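Village hall kitchen: what changes from February

The kitchen has been the most used room in the hall this past year, and the most argued over. Bookings that included it came to 1258 hours, and the lunch club served 2649 meals from it. The old arrangement, where each group kept its own cupboard and its own cloths and left the rest to whoever came next, was made for a much quieter building. Nest Howells has spent the winter talking to every group that cooks here, and the points that follow are what was agreed.

Cupboards

The locked cupboards along the back wall will be shared. Groups have until the end of February to take home anything they want to keep. Whatever is left will be sorted into the common stock or given to the Brovero reuse shop. If you have lost your key, tell Alun Maddocks before you try the lock with anything else. Two of the doors have been forced already and the hinges on one of them will not take another screw.

Each group can still have one lidded box on the shelf by the meter. Please put a name and a telephone number on it. Open food should not go in these boxes. Tea, coffee and sugar are to be kept in the tins, and the tins will be topped up from hall funds.

Cloths and tea towels

Most of the complaints Nest heard were to do with cloths. They get used for the floor and then for the worktop, or they are left in a heap in the sink over several days. From now on there will be a clean pile in the top drawer and a bin with a lid under the hatch. Take what you need from the drawer and put everything you have used in the bin, even if it was only for drying a few cups. Branwen Mathias will collect the bin each week and wash the lot at sixty degrees. She asks that no fabric softener is used by anyone who washes a load at home, as it stops the cloths taking up water.

Floor cloths are kept with the mop and bucket in the passage and should stay there.

Trays

We have more trays than we need and few that match. The wooden ones with handles are splitting and will go. Plastic trays can stay in use as long as the surface is sound. Wash them in hot water with a little washing-up liquid, rinse, and stand them on edge to dry. Stacking them flat while wet is what caused the smell in the tall cupboard. Trays with a textured base hold on to grease, so use a soft brush on those and leave the scourers for the pans.
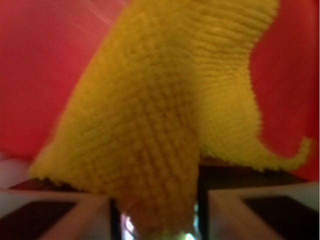

Yellow cloth, and in the next picture an orange-red tray on the worktop. 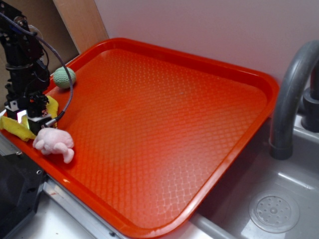
Page last changed: February, 4.15 pm, by R. Landeg

The cooker and water heater

The cooker was serviced by Pumphrey last month. The left-hand back ring is slow to light and a part is on order. Use the other rings until there is a note on the wall saying it has been fixed. The oven runs hot at the top, so anything with pastry on it is better on the middle shelf.

The water heater takes about 25 minutes from cold. It should be switched off at the wall when you leave. On three evenings in the autumn it was left on overnight, and the electricity bill for that quarter was £1294, well up on the one before. Dilwyn Harries now reads the meter at the start and end of each month and would be glad to hear from any group whose hours have changed.

Cleaning after a booking

The last half hour of each booking is for clearing up and is not charged. Wipe down the worktops, sweep the floor, empty the food bin into the brown one outside and check that the fridge door has closed. It can look shut when it is not – push it at the top corner. Cleaning spray is in the cupboard under the small sink. We have moved over to the Mendik one, which has very little scent, after several people said the old kind made them cough.

If you find the kitchen dirty when you arrive, write it in the book by the hatch with the time. Please do this before you start cooking. It is hard to sort out afterwards who left what.

Charges

The hourly rate for the kitchen stays as it is until the summer. Regular groups who pay by the term will get their bills from Rhydian Landeg in the usual way. One-off bookings still need a deposit, and this is returned once the keys are back.

Anyone who would like to take a turn with the weekly wash should speak to Branwen. She is away for the last part of February and needs someone to cover then.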